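Part-time home sorter and packer, Ciltwood

Posted 2023-01-03

Planaswood helps people clear, sort and pack their homes before a move or after a long stretch of not getting round to it. We are looking for one more person to join the team that covers Ciltwood and the villages nearby.

Most of the work happens in living rooms, kitchens and hallways. You will go through what has built up on tables and shelves with the person who lives there, agree what stays, and put the rest into boxes and bags for moving, giving away or recycling. Keys, tools and papers are set aside first and handed back before anything is packed. Cleaning sprays and other aerosols are kept apart from clothes and bedding. 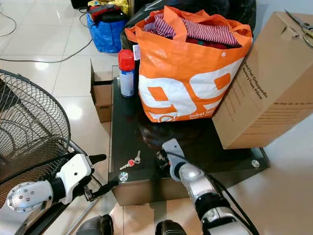 A usual visit lasts three hours. You will work in a pair, and for the first month your partner will be Beverley Ellery or Faustino Tovar. Some homes have been lived in for 37 years by the same family, so patience matters more than speed. You do not decide what gets thrown out. The householder does, and if they change their mind the box is opened again.

You will need:

A full driving licence (we provide the van)
To be able to lift and carry boxes, sometimes up stairs
Clear handwriting for labels
To be comfortable in homes with pets

Experience in removals, charity shops or care work is useful — please mention it — but we will train the right person. We carry out a background check on everyone who goes into clients' homes and we pay for it.

Hours are 66 a month, mostly mornings. Pay is £93 for a full day of two visits, with mileage on top if you use your own car. Gloves, tape and marker pens are supplied. Holiday is paid in line with hours worked.

To apply, write to Soo-ah Um at the Planaswood office, Orozco House, Ciltwood, with a short letter and the name of one person who can give you a reference. A CV is fine but not required. Please quote reference 761. Applications close at the end of January and we will reply to everyone, usually within a week.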